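Fendow Clear Table Oil, 8 oz Tin
Home > Wood Care > Oils and Waxes > Fendow Clear Table Oil

In stock, ships from our Clurkance shop
Page updated January 11, 2026

If you've ever rubbed your hand across a kitchen table that's been in one family for a good long while, you know the feel we were after with this oil. It's smooth but you can still tell it's wood, and it has a soft low shine that comes and goes as you walk around it. Plenty of finishes will make a table shiny. We wanted one that would leave it looking like a table, and one you could put on yourself with an old T-shirt on a quiet afternoon (with the radio going, if you're anything like us).

Fendow Clear is a wiping oil for indoor tabletops, desks, sideboards and shelves. It goes on thin, soaks in, and leaves very little sitting on top, so there's no thick coat to chip or peel later on. When a patch gets dull, you oil that patch. You don't have to strip the whole top and start over, which anyone who has ever sanded varnish off a dining table in July will be glad to hear!

What's in it
Linseed oil, a little carnauba wax, and a citrus solvent that smells like somebody peeled an orange in the next room. The smell hangs around for a day or so. There is no stain or color added. Like any linseed oil, it will warm up the wood a touch, and on very white woods it will go a bit more golden as the months pass. If you want your maple to stay as pale as the day it was planed, please look at our Bikolent water-based finish instead, and we'll be just as happy to sell you that one.

How to put it on
Sand with the grain, finishing with a fine paper, and get every bit of dust off. Stir the tin (don't shake it). Pour out a small puddle, smaller than you think, and spread it with a lint-free cloth until the whole top looks evenly wet. Let it sit for 30 minutes, then wipe off everything that hasn't soaked in. Be fussy about the wiping. Almost every letter we get about a sticky table comes down to oil left behind, and the cure is a fresh rag with a few drops of new oil on it and a good deal of elbow grease.

Leave it overnight and do a second coat the same way. Old thirsty oak may want a third. You can set a lamp or a book on it after two days, but go easy for the first two weeks, and keep hot dishes on a trivet after that too.

Please be careful with the rags. Cloths soaked in linseed oil can heat up and catch fire on their own when they're bunched together. Lay them out flat outdoors to dry, away from anything that burns, or put them in a metal can full of water with the lid on. Keep the tin itself away from children and pets.

A bit about where it comes from
Trevor Rudd mixed the first batch for his mother's breakfast table after a trip to Bragança, where he'd stayed in a guesthouse with long chestnut tables and pestered the owner about them until she wrote down what she used. His version has changed since then, and he still fiddles with it more than the rest of us would like. We now fill 3,000 tins a year, most of them between New Year's and the end of March, when people seem to look hard at their furniture.

Details
Size: 8 fl oz tin with press-on lid
Sheen: low satin
Use: indoor furniture only
Shelf life: two years sealed, one year once opened
Cleanup: mineral spirits for brushes, warm soapy water for hands
Goes with: Fendow Soft Wax, Clurkance cotton cloths (pack of 8)

Returns
Unopened tins can come back within 30 days. If you've opened one and you just don't get along with it, write to us anyway and we'll try to sort you out. 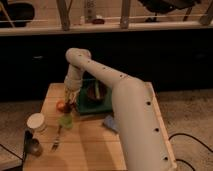
Choosing between Clear and our tinted oils mostly comes down to how much of the wood's own color you want to keep, and the best way to find out is to try a dab on the underside, let it dry for a full day, and carry the tin's little color card over to compare. Dark walnut tends to drink up Clear and go richer right away, and people usually love it. Paler furniture takes more thought. With a light wooden tabletop like the one in the photo, we'd start with Clear and a single thin coat, as a light top makes such a cheerful background for anything bright, even something as small as that orange-red ball, and a brown tint would take some of that away. If you're still torn, send us a snapshot of your table in daylight and tell us what kind of wood it is (or your best guess), and we'll write back with what we'd use on it.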